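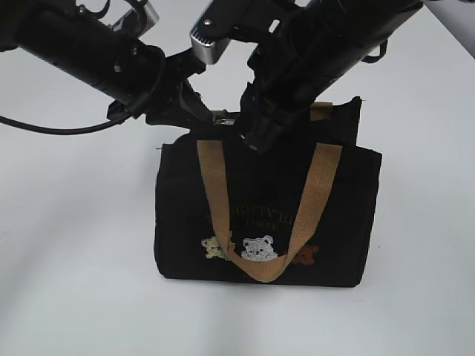

Sorninard Three Bears Tote: my review after a summer of use

I bought this in August to replace a Carretero canvas bag that had finally given up at the seams, and I'll admit the bears sold me before I'd read a word about anything else! There are three little embroidered faces in a row, cream, whitish and reddish brown, and the middle one has the sweetest round ears.

The black fabric is soft and a bit slouchy, but the bottom is squared off, so it will stand up on a table while you fill it (my old one flopped over every single time). It's wider than it is tall, and that suits the way I pack: lunch, a cardigan, library books, 2 balls of yarn and whatever else I grab on the way out.

The tan handles have a coarse weave. I like the color against the black very much, though on bare shoulders they do get scratchy by the end of a long walk. My other grumble is that the front strap hangs down over the bears and the gold lettering unless you flip it back.

Would I buy it again? Yes, and I've already got my eye on one for my sister. Four stars, with the last one held back for the scratchy straps.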